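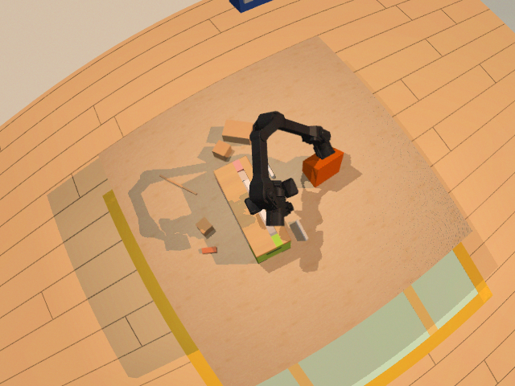 ZOROLA DISTRICT TABLE TENNIS ASSOCIATION

Minutes of the regular meeting of the Executive Board

Held 5th October at the Valdovinos Sports Hall, upper meeting room

Present: President (in the chair), Vice President, Secretary, Finance Officer, Competitions Officer, Junior Development Officer, Head Umpire, delegates of the Lavovow, Dunov and Valdovinos clubs.

Apologies: Facilities Officer; delegate of the Zorola Town club.

The President called the meeting to order at 7:05 p.m. A quorum was present.

1. Minutes of the previous meeting

The minutes of the previous meeting were taken as read. The Dunov delegate asked that item 6 be corrected to show that the club had abstained on the vote concerning ball suppliers and had not voted against. The correction was accepted and the minutes were approved as amended.

2. Matters arising

2.1 Barriers. The Secretary reported that the replacement court barriers had been delivered to Valdovinos. Two had arrived with split covers and the supplier had agreed to exchange them.

2.2 Score sheets. The new form has been in use since the opening round of league play. The Head Umpire noted that several captains were still leaving the start time blank. Captains are to be reminded in the next circular.

2.3 Website. The fixture page now shows the current season. Results from earlier seasons are still missing for the second division. Carried forward.

3. Finance

The Finance Officer presented the statement of accounts. The balance in the general account stood at $1,534 after payment of the hall deposit. The junior fund is held separately and was not drawn on during the period.

Affiliation fees have been received from all clubs except Zorola Town, whose payment is understood to be in process. The Lavovow delegate asked whether the late fee would be applied. The President stated that the rules allow a grace period of 30 days from the date of invoice and that this period had not yet run out.

The statement was accepted. Moved by Valdovinos, seconded by Dunov. Carried without dissent.

4. Registration

The Secretary reported 288 registered players, of whom 162 hold a league license. The remainder are registered for recreational or junior play only. Clubs are asked to check the list sent to them and to return corrections in writing. Corrections given by telephone will no longer be entered.

The Junior Development Officer asked that dates of birth be completed for all players under 18, as the list cannot be used for age-group entries without them. The Dunov list has the largest number of gaps. The delegate undertook to supply the missing dates before the next meeting.

5. Selection of the district team

5.1 The Board considered a letter from the Lavovow club regarding the selection of the women's team for the inter-district championship. The letter stated that the selection had been announced before the final ranking event was played, and asked that it be set aside.

5.2 The Competitions Officer explained that the entry deadline set by the host district fell before the ranking event. The selection panel had therefore used the rankings as they stood at the end of the previous season. All clubs had been sent the deadline, although the notice did not state which rankings would be used.

5.3 The Lavovow delegate said that the club did not question the good faith of the panel. Its concern was that a player who had trained for the ranking event on the understanding that it would count had been given no chance to qualify. The club wished this to be recorded.

5.4 The Valdovinos delegate spoke in favor of keeping the team as announced. Travel had been booked in the names of the players selected and a change at this stage would be unfair to them.

5.5 After discussion it was moved that the selection stand, and that the selection panel publish its criteria in writing before any future team is chosen -- including the date of the ranking list to be used. Carried, six in favor, one against, two abstentions. The chair did not vote.

5.6 The Secretary is to reply to the Lavovow club in these terms.

6. League matters

6.1 Postponed match. The match between Dunov B and Valdovinos C was postponed when the heating at Dunov failed. Both captains have agreed to a new date within the period allowed. No action required.

6.2 Protest. Zorola Town A protested the result of its match at Lavovow on the ground that the home team's third player was not listed on the team sheet handed in before play. The Head Umpire confirmed that the name had been added after the first singles match had begun. Under the league rules the matches played by that player are forfeited, and the remaining results stand. The overall result becomes 5--4 to Zorola Town. The Lavovow delegate left the room during the vote and returned for item 6.3. The ruling was adopted.

6.3 Starting times. A proposal from Dunov to move second-division matches from 7:30 to 7:00 p.m. was discussed. Valdovinos could not support it, as its hall is let to another group until 7:15. The proposal was withdrawn. Clubs may agree on an earlier start between themselves for single matches, provided the Competitions Officer is told in advance.

7. Zorola Open

The Competitions Officer presented a draft plan for the Open, to be held in May at the Valdovinos hall. Twelve tables are available. The plan provides for men's, women's, mixed doubles and two junior events. The over-50 event, dropped last season for lack of entries, would be restored if at least eight players enter.

The hall has seating for some 300 spectators. The Vice President asked whether admission should be charged on finals day. Opinion was divided, and the Finance Officer was asked to prepare figures for the next meeting.

The Head Umpire reported that the association has enough qualified umpires for the finals but not for the group stage. Losing players will be required to umpire the next match at their table, as in previous years, and this is to be printed on the entry form.

The draft plan was approved in outline. Moved by Dunov, seconded by Lavovow. Carried.

8. Junior development

The Saturday morning sessions at Lavovow have resumed. The Junior Development Officer requested approval to buy two dozen practice bats from the junior fund, at a cost not to exceed $240. Approved.

A request from Dunov for a second weekly session was referred back to the club, which is asked to state what hall time it can offer and which coach would be in charge.

9. Code of conduct

The Board reviewed the revised code. Section 4, on remarks to officials, was amended by replacing "may be warned" with "shall be warned." Section 7, on the use of telephones by coaches during play, was sent back for redrafting. The rest of the code was adopted and takes effect at once. Copies are to be displayed at all club halls.

10. Other business

10.1 The Valdovinos delegate reported that the side door of the hall must be kept closed during matches at the request of the building management. Players should use the main entrance.

10.2 The trophy for the second-division title has not been returned for engraving. Lavovow, as last season's winner, will bring it to the next meeting.

11. Next meeting

The date of the next meeting will be set by the Secretary and sent to all clubs with at least 14 days' notice. Items for the agenda should reach the Secretary in writing one week before.

There being no further business, the meeting was adjourned at 9:20 p.m.

Recorded by the Secretary. Subject to approval at the next meeting of the Board.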